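Vidard Two-Arm Bench Kit

The Vidard is a pair of arms on one common base, sold by Kekier as a complete kit with grippers, wrist cameras and control software. It is made for small workshops and teaching rooms which want to try handling work on an ordinary table. Delivery takes 12 working days. 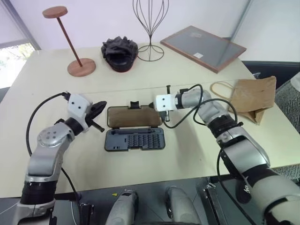 Each arm can be taught alone or together with the other. You guide it by hand, save the positions, and the software joins them into one movement. For a tool case with its lid open, like the black one between the two grippers, we advise to teach the lid and the tray as separate tasks. The table must be fixed well — a light folding table will shake.

Fingers are sold in pairs and changed with 2 screws. The standard pair is black plastic and closes along a straight line.

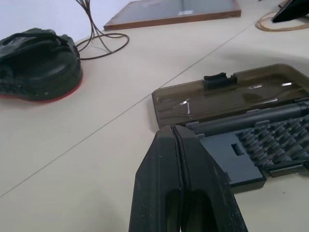
Small parts are the most difficult test for any gripper, and we prefer to say this before you buy. The tapered tip helps where space is narrow, but screwdriver bits standing as close together as these need slow speed and good light. Please begin with the handle, then go to the bits. Dust marks on the fingers can be wiped with a dry cloth.

Spare fingers: order no. 981. Training by Thulani Ngcobo at our Husstead office.

Comments

Palesa Engelbrecht: Is the base the same as on the Shabalala model? I have 40 cm behind my table.

Kekier Support: No, it is wider. Please write to us for the drawing.

We use cookies to remember your basket. Accept / Settings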